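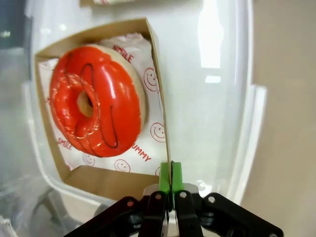

主题：Re: 下半年设备预算，夹爪这块到底买还是租

大家好，

上一封我拖了好几天才回，不好意思，主要是一直在等 Prorent 那边的报价，昨晚终于来了，我边吃饭边看完的。先把原信引在下面，免得新进列表的同学往回翻。

> 各位好，
>
> 六月要交下半年的设备预算，我先抛个草稿出来，欢迎拍砖。
>
> 目前单只装甜甜圈这个工位用的是现有的机械臂，夹爪是当初随臂一起买的，指尖垫自己配。现在的想法有两个：
>
> 1. 夹爪不动，只买备用指尖垫和腕部相机的线，其余的钱留给纸盒；
> 2. 从 Prorent 租一套新夹爪，带力反馈，先租再决定买不买。
>
> Trimico 的指尖垫一套报 1404 元，含税，不含运费。Pandwood 的单只装牛皮纸盒 1000 个起订，盒型固定，改尺寸要另开刀模。Rothe 那边的整套方案我看过，好是真好，但价格不在我们这个量级，我倾向于今年先不考虑。
>
> 请大家说说：
>
> - 夹爪租还是不租？
> - 纸盒要不要一次订到年底？
> - 还有什么漏掉的、平时总是临时去买的小东西？

好，一条一条来。

**先说夹爪。** 我投不租，至少这半年不租。Prorent 的条件我原来以为可以按月退，结果最短 5 个月起，押金另算，中途退的话剩下的月份照收。这么一来，等我们把它装上、调好、写完新的抓取动作，租期差不多也就过半了（参考去年换腕部转接板那次，光等一颗合适的螺丝就等得我没脾气）。力反馈我当然想要！谁不想要呢。可是我们现在这个工位，夹的是纸盒的边，手指捏住盒壁，把盒子带到位，甜甜圈本身根本不碰。纸盒边就那么薄，对力的要求没有大家在会上说的那么玄乎，垫子软一点、表面不打滑，比多一路传感器信号实惠。

当然了，如果明年真的要做直接抓甜甜圈，那是另外一回事。糖霜那么厚一层，亮亮的，手指上去肯定要留印子，到时候指尖的形状、材料、清洗方式全得重来，预算也得单列一行。我不想现在为了一个还没立项的事情先付租金。

**指尖垫。** 绿色那种垫子我用得挺顺手，建议继续。1404 元一套听着肉疼，但我翻了一下我们自己的领用记录，去年这项是零零碎碎买的，每次都走加急运费，加起来一点都没省。我想订两套，一套换上，一套放柜子里，运费也能合成一单。有个问题想请管采购的同学帮忙问 Trimico：

- 指尖垫能不能单片买？左右两片磨损不一样，老是成套换有点浪费；
- 硬度有没有第二档可选；
- 固定方式有没有改过。我手上的安装图是老版本，怕买回来孔位对不上，那就尴尬了。

**纸盒。** 这个我意见比较大，先说一声，语气要是冲了别介意。我不赞成一次订到年底。Pandwood 1000 个起订没问题，先订一批，用着看。原因是盒子和衬纸要一起定，我们现在的衬纸是白蜡纸印红色笑脸的那种，挺可爱的，店里的人也喜欢，可是衬纸会往上翘，靠着盒壁的地方有一道一道的褶。翘起来的纸离盒边一近，手指下去的位置就没多少余量了。我的建议是拿到第一批盒子以后，先试两种衬纸：一种是现在这种，另一种裁小一圈，四边都低于盒口。试完再谈后面的量。

顺便说一下尺寸。现在的盒子就装一只甜甜圈，刚刚好，甜甜圈稍微斜着靠一下也就那样了。有人提过换大一号，说好放。我理解，但是大一号的盒子在托盘里的间距全变，白色那个托盘的边又是弧形的，靠边的那几个位置未必放得平。换盒子等于换托盘，换托盘又是一笔钱，这笔钱草稿里没有。所以要么一起改，要么都别动，别只改一半。

**漏掉的小东西。** 这一段是我最想写的，因为每次都是我去跑腿（笑）：

- 腕部相机的线。300 元一根，请直接列两根。这根线跟着手腕来回弯，早晚要坏，坏的时候一定是在有人来参观的前一天晚上。
- 镜头清洁布和清洁液。糖、油、巧克力细丝，这些东西到处跑。金额不大，归到耗材里就行，但是要写上，不写就又变成我自己垫。
- 螺丝、垫圈、螺纹胶。夹爪连杆上的那几处，我习惯每次换垫子时顺手检查一遍。请买同一个规格的整盒，不要再混着来了，抽屉里现在什么头型都有。
- 遮光板。白托盘很光滑，灯一照就是一条长长的反光，相机看着难受。我的想法是先弄块哑光板挡一挡，或者把灯挪个角度，挪灯不要钱，板子也便宜。要是有人觉得应该买偏振片，我不反对，但请先借一片来试，别上来就下单。
- 打样用的甜甜圈。对，这个也要钱！红橙色糖霜加巧克力线的这一款颜色对比强，识别起来省心，可是纯白糖霜的、撒糖粉的也得买一些来测，不然到了店里换个口味就抓瞎。请在预算里给一行“测试食品”，省得报销的时候又被问为什么买了这么多点心。

**Rothe。** 同意今年不考虑，不过我想留个口子。他们愿意远程看一次我们的节拍数据，不收费，也没有要求我们承诺什么。我觉得可以让他们看看，听听意见，哪怕最后只拿到一份明年能参考的报价单也值。有人担心数据给出去不好，那就把店名和产量列删掉再发，这个我可以来弄。

整理一下，我建议把草稿改成这样：

| 项目 | 供应商 | 我的意见 |
|---|---|---|
| 夹爪租赁 | Prorent | 本期不列，年底再议 |
| 备用指尖垫 | Trimico | 两套，单价 1404 元，先问单片 |
| 单只装纸盒 | Pandwood | 先订 1000 个，盒型不改 |
| 腕部相机线 | 照旧 | 两根，单价 300 元 |
| 清洁、紧固件、遮光 | 就近买 | 合并成一行耗材 |
| 测试食品 | 就近买 | 新增一行 |
| 整套方案 | Rothe | 不列金额，只做远程评估 |

纸盒的单价我没写，Pandwood 给的那份报价有效期已经过了，需要重新问。问的时候麻烦顺便确认交货能不能分两次，我们那个储物间大家都知道，纸盒一进来，人就得出去。

还有一个我自己没想明白的问题，想听听跑过别的工位的同学怎么说：垫子到底是按时间换，还是按次数换？我现在是凭手感，摸着发滑了就换，可预算表上没有“摸着发滑”这一栏。如果有人手里有记录，哪怕是随手记在本子上的，拍张照发到列表里就好，我来誊。

另外，不同意不租夹爪的，请在回信里写清楚是为了哪个动作需要力反馈，写具体一点，我好拿去跟 Prorent 谈短租。只写“以后用得上”的我就当没看见了啊。

草稿的新版我今晚改好放到共享盘，老位置，文件名不变，旧版我会另存。采购那边下午五点以后不收单，要加东西的请赶在那之前回我。

装配工位这边
发自列表，回复请直接回全体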